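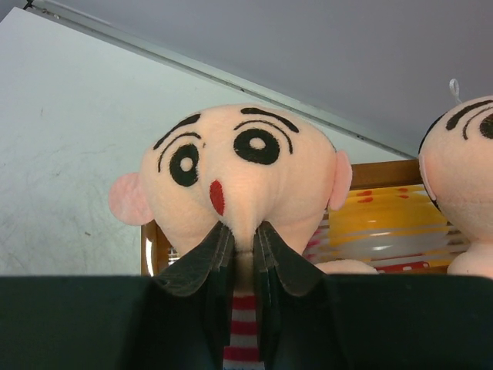

The purpose of this inspection is to confirm that both Grikico two-finger grippers are fit for the plush handling comparison before the Karamanlidis controller is installed. Soft fabric is a demanding test for a finger face. A doll held by the head, with the fabric gathered into a fold between the fingertips, shows how much material the fingers can take up. The worn edges of the fingers are to be recorded under Item 2.

Iltville Handling Laboratory, Gripper Inspection Checklist
By the Equipment Review Office | August
2 min read

1. Rail mounting, both arms. Satisfactory.
Comment: Knobs checked by hand before power-up.

2. Finger faces and edges. Acceptable with comment.
Comment: Edge wear noted. Replace at 483 hours of service or sooner if fabric snags.

3. Cable routing, wrist to base. Recheck required.

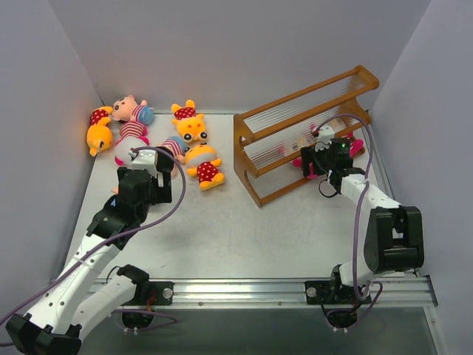 Comment: Slack must be sufficient for full reach into the rack. The recheck is to be made at the 60 percent speed setting, with the enclosure clear of personnel.

4. Wrist camera view. Satisfactory.
Comment: Both fingertips must remain visible at the pregrasp position.
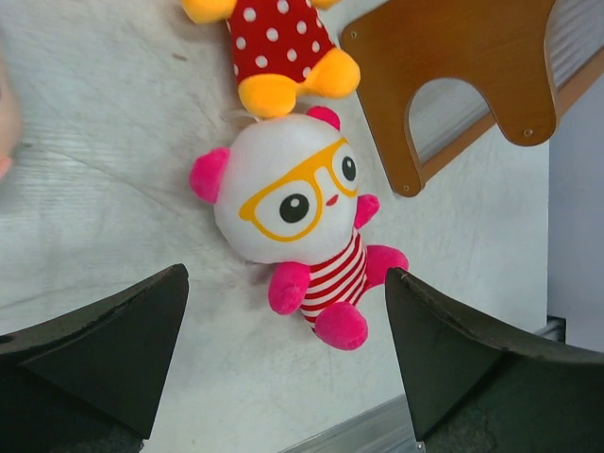 Wrist camera view, striped panda between the open fingers.

5. Grip cycle test, 400 cycles per gripper. Pending.
Comment: The Tadham fingers will be run on the same settings. Log every dropped item.

6. Emergency stop. Satisfactory.
Comment: Next test due in 14 days.

Disposition: Released for trial use at reduced speed. Item 3 to be closed before Item 5 begins.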